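Firkbridge Supper Recipes: data card

A plain-text collection of 200 home recipes gathered in Wuvstead and Firkbridge, kept by Dexter Pascual.

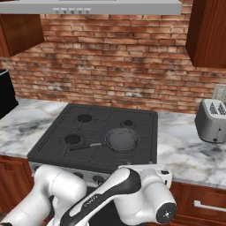 Frying pan on a gas cooktop, brick wall behind.

What is in it

Each recipe is one text file. The first line is the title, then servings, ingredients and method. Weights are in grams and oven settings are given for gas and electric. Nearly 6 in every ten recipes are cooked on the hob only.

Where it came from

Most were typed up from handwritten cards. The rest were sent in by email after the call in March. Spelling has been corrected but wording left alone, so "a good knob of butter" stays as written.

Known problems

- 2 recipes have no serving size.
- Pudding names vary between the two places.
- Allergens are not marked. Check the ingredients yourself.

Use

Free to copy and change. Please keep the contributor's name in the file.

Last updated 25 May 2025.

Related
Amini Bread Notes
Erker Jam and Pickle List
Wuvstead Market Prices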